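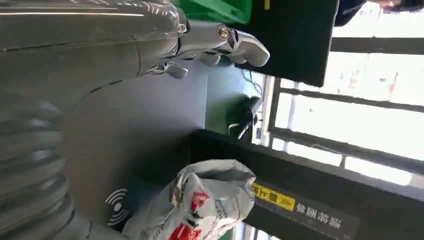

Buying a counter robot: questions from store owners

Last updated Sep 28, 2018

We get most of these by email from small shops, pharmacies and kiosks that are putting a robot into next year's budget. The answers cover our two arm-and-hand units, the Caline (one arm) and the Inesa (two arms). Prices are on the quote sheet and are not repeated on this page.

What does the quote include?

The robot, its base, one pair of hands or one single hand depending on the model, the control cabinet, and delivery to the ground floor. It also includes three days of setup by our technician. It does not include counter work, electrical work, or changes to your register software.

Can I keep my existing counter?

Usually. The hand has to reach the customer side of the counter without the forearm passing over the card reader or the contactless spot. Send us the depth and height of the counter and mark where people pay. If customers tap on the counter surface itself, tell us, as we will set that area as a no-rest zone for the arm.

Do I need to move my screen and scanner?

Possibly. Anything with a cable hanging near the reach area should be rerouted before setup day. A scanner on a fixed stand at the far edge of the counter is fine in most layouts. A handheld scanner on a coiled cord is harder to plan around, and we ask that you replace it or park it on the staff side.

My counter is next to a window. Is that a problem?

Plan for a blind or a film on the glass. Strong daylight makes it harder for the cameras to pick out edges, and polished metal parts add glare of their own. Most owners spend less on film than on the extra technician visit they would otherwise need. If you can't change the window, ask for the matte sleeve when you order.

Can it hand over plastic bags?

Yes, with limits. Thin bags fold and slide, so the hand needs a handle or a gathered top to hold on to. Boxes and stiff paper bags are easier. During setup you should have a stack of the exact bags you use, printed side and all. If you change bag suppliers later, budget a half day for retraining.

What about crates and stock behind the counter?

Crates can stay if they stay in the same place. Mark the spot on the floor or shelf. The robot is not meant to lift a full crate, and the warranty does not cover an attempt to do so.

What power does it need?

A dedicated circuit rated for 3000 watts. The robot draws far less than that in normal use, but the cabinet must not share a circuit with a refrigerator or a coffee machine. Have the electrician's invoice ready, as the landlord may ask for it.

How wide does the staff side need to be?

At least 92 centimeters between the base and the back wall, with nothing stored in that strip. Measure at the narrowest point, including door handles and shelf edges.

How long from order to opening?

Nearly 6 months for most shops. Manufacturing takes up the larger share. The electrical work and any counter changes can be done while you wait. We don't hold a delivery date until the deposit has cleared.

Should I buy or lease?

Leasing goes through Zamevell and requires a three-year term. The lease price covers replacement fingers and the yearly inspection. If you buy, both are separate lines, so add them before you compare the two totals. Owners who expect to move locations usually buy, because the lease charges a fee for each relocation.

What wears out first?

The finger joints, then the ribbed cover on the arm. Keep one spare set of fingers on site. Wipe the cover down at closing and look for splits between the rings.

Do I still need someone at the counter?

Yes. Budget for one trained person on every shift. Age-restricted items, refunds and jams all need staff, and the stop button has to be within that person's reach.

Will the Fu hand fit a Caline?

The current Fu hand fits both models. The older version needs an adapter plate, which we sell separately. Check the label inside the wrist before ordering.

Where do I send my floor plan?

Attach it to the quote request form. A hand drawing is fine if the measurements are written on it. Requests received in September are being answered in the order they came in.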